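# Tabletop cells: working rules in use

Revised February 14, 2026. Maintained by Lợi Đàm (cell safety) and Tín Ông (fixtures and objects).

The rules on this page apply to the single-arm tabletop cells at Wustevholm. They cover layout, cable handling, object sets and the behaviour expected of whoever is at the controls. They don't replace the site risk assessment, which is kept with the Vonix controller manual and has to be read first. Where the two disagree, the risk assessment wins and the page gets corrected.

Rule numbers match the printed card. Gaps in the numbering are rules that were merged or withdrawn in June.

## Reach and clearance

**Rule 1.** The reach envelope is set in software before any object goes on the table. Nothing taller than 300 mm stands inside it unless it is part of the task.

**Rule 2.** Keep 270 mm between a fixed appliance and the nearest programmed waypoint, except during a task that uses the appliance. Handles count as part of the appliance. Measure from the outermost point of the handle, with the door shut.
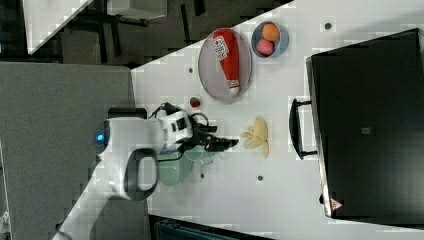
**Rule 3.** Appliances used as props stay unplugged, with the plug left where the operator can see it. Warning labels fitted by the maker are not to be peeled off or covered, including on units that will never be powered again.

**Rule 4.** Speed is limited to the teaching setting whenever a hand is over the table. Resetting objects by hand counts. The operator says "clear" out loud and waits for the answer before restoring normal speed - a nod is not an answer.

**Rule 6.** The status light on the arm is a secondary indication only. Read the arm state from the controller before reaching in. Colours differ between firmware versions, and the cells are not all on the same one.

## Cables

**Rule 7.** Wrist and gripper cables need enough slack for full wrist rotation and no more. After any change to the routing, run the rotation check at teaching speed, both directions, and log it.

**Rule 8.** Clips go on the table, never on a moving link without written approval. A clip that has shifted is reported before it is put back, so the position can be noted.

**Rule 9.** Objects with handles or open rims are checked against the cable path at the start of each episode. A snag stops the run. Do not free the cable by jogging the arm; use the stop, then lift the object away.

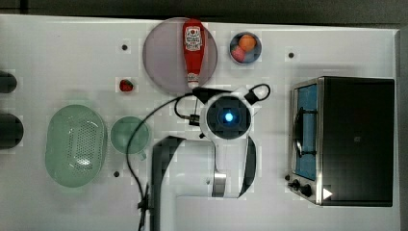 Rule 9 accounts for more stopped runs than any other on the card. Most of the entries in the Cladora log are light kitchenware dragged a short way by a cable and noticed late, when the object was already out of its start position. A mug is the usual case, and the green one on this table has the black cable passing over its right side. Under the rule, the operator checks that the handle is turned away from the cable's direction of travel, or moves the mug if the task sheet allows it. The colander next to it gets the same check, as its rim can catch a loop that has dropped low.

## Object sets

**Rule 11.** Use only objects listed on the task sheet. The shared catalogue holds 729 items, each with a mass and a maximum grip force. An unlisted item needs an entry before its first run, even if it looks identical to a listed one.

**Rule 12.** Bottles are run empty or sealed. Tape the cap if the gripper will contact it. No glass inside the envelope.

**Rule 13.** Start positions are taken from the sheet, including orientation. "Cap toward the arm" and "cap away from the arm" are separate conditions and are logged separately.

## Records

**Rule 15.** Every episode gets an entry, including aborted ones. The log had some 3,141 entries at the last export. Entries are not deleted; a wrong entry is marked void and initialled.

**Rule 16.** Contact with a person, however light, is reported to Lợi Đàm the same day. The cell stays locked out until the report is signed.

Corrections to the catalogue go to Tín Ông. The Gál cells use a different gripper and have their own card.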